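3.2 Gloss and surface condition of the coated panels

Gloss was treated as a secondary measure in this study, but it proved useful for sorting panels before the weathering trial. All panels supplied by Galtwood were coated with the same two-part topcoat and cured at room temperature before delivery. The curved panels were stored on edge in padded racks, and the flat control panels were stacked with paper between them. Panels with runs, dust marks or pinholes larger than 3 mm were set aside and are not included in the results below.

Each remaining panel was washed with mild soap, rinsed with clean water and left to dry overnight. Gloss was then read at 60 degrees on the flat panels only. Standard gloss meters need a flat area under the opening, and readings taken on a curve are low by an amount that depends on the radius. For the curved panels we relied on a visual grade given under a single overhead lamp, following the method set out in the Keogh report. The grader looks at the width of the reflected streak and at how sharply its edges fade into the surrounding colour. A narrow streak with hard edges is graded as gloss, a wide streak with soft edges as satin, and a general lightening with no clear streak as matte. 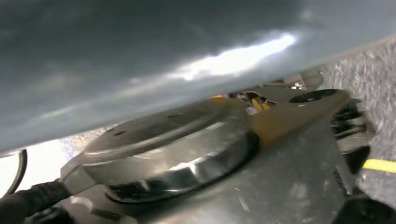 Figure 4. Light reflection on a blue-grey curved surface with a matte to slightly satin finish. The streak is brightest at its right end and fades towards the left.

The streak method has known limits. Its result depends on the distance between lamp and surface, and a small change in viewing angle can move a panel from one grade to the next. Colour also plays a part - dark coatings make a streak look sharper than pale ones of equal gloss. We therefore used the visual grade only to place panels in groups and did not use it to work out any change over time.

After grading, the panels were moved to the exposure site at Clasesell, where they were fixed to open frames facing south. The site is inland and lies over 200 m above sea level, so salt was not expected to play a major part. Exposure began in June. Half of the panels in each group were rinsed every month, and the others were left untouched until removal. Film thickness was checked at both ends of each panel, and any panel differing by more than 300 micrometres between ends was replaced from the same batch.

A matching set was placed in the Kernance test cabinet and run for 2750 hours under a repeated cycle of light, heat and water spray. Results from the cabinet are given in Section 4 and compared there with those from the outdoor site.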